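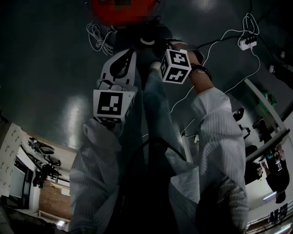
Workshop > Floors and cables > Tips

April, by Oriana Pereyra

I've had a thing about cables on the floor ever since I went flying over one with a full mug of tea in my hand (the mug survived, my knee was purple for ages). White leads on a dark shiny floor are at least easy to see, but they still wander about, and they collect fluff like nothing else. So these are the bits and pieces I do now in our workroom at Maksymiv, and at home too, where it's mostly lamps and phone chargers.

Start with everything switched off and unplugged

I know, it's boring, and you'll have to reset a clock or two. But you can't untangle a lead properly while it's plugged in at one end. You just push the knot along. Pull the lot out, lay each cable on the floor in a straight line and let it relax for a bit. New ones keep the shape of the packet for weeks, and the cheap thin ones are the worst for it.

While they're lying there, run each one through a cloth that's barely damp, keeping well away from the plug and the socket end. You'll be horrified by the cloth! Look for nicks and flattened places as you go. Anything with split covering goes straight out, and please don't wrap it in tape and call it mended. I did that for years with an old desk lamp and I go a bit cold thinking about it now.

Coiling

Big floppy loops, the size of a dinner plate or larger, and never round your elbow. Round the elbow twists the cable every time you go past your thumb and it'll spring into a pig's tail the next time you want it. Ulises Lagos taught me to do one loop over and the next one under, so the twists cancel each other out. It took me a whole evening in front of the telly to get the hang of it and now I do it without looking.

Tie the coil with a strip of hook-and-loop tape. I buy it off the roll and cut it into 60 mm lengths for thin leads, and for anything fatter I just cut it by eye. Zip ties are fine for cables that are never going to move again, but you'll end up snipping them off in a bad mood and one day you'll snip the lead.

One warning, and it's a proper one: a coil is for storing. If you're running a heater or anything thirsty off an extension lead, unwind the whole thing first, as it can get very hot wound up. And don't plug one power strip into another. If you're short of sockets, get a longer strip or move the furniture.

Where the strip lives

Ours used to sit out in the open and got kicked daily. A power strip is much happier against the wall, or screwed to the underside of a bench if it's got the keyhole slots in the back. Mark where the slots are by laying a bit of masking tape over them, pricking through with a pencil, then sticking the tape where you want the screws. Works for picture frames as well.

If a lead really has to cross where people walk, go straight over by the shortest way and put a rubber cable cover on it. Under a rug is a bad idea – it gets trodden on and you can't see the damage. I had a 700 mm piece of cover left over from the Buvmont job and it does our doorway perfectly, with a bit trimmed off with a bread knife (an old one, calm down).

Label both ends, by the way. A little flag of masking tape with the name of the thing on it. I put off doing this for years and it took six minutes.

Shiny dark floors

Lovely when clean, a nightmare the rest of the time. They show every speck and every smear, and most of the smears are from using too much product. Dust first with a dry microfibre mop, going in one direction. Then I use 500 ml of warm water with the tiniest drop of washing-up liquid in a spray bottle, mist a small patch, wipe, and dry it straight away with a second cloth. Check what your floor is first, mind, some finishes don't like soap at all, and keep the spray bottle nowhere near the sockets.

For black scuffs from shoes, a clean tennis ball rubbed over the mark lifts most of them. Ondano in the unit opposite swear by a pencil rubber, and it does work, but you're down on your hands and knees for it and I like the tennis ball, which you can stick on the end of a broom handle.

Let the floor dry completely before any of the cables go back down.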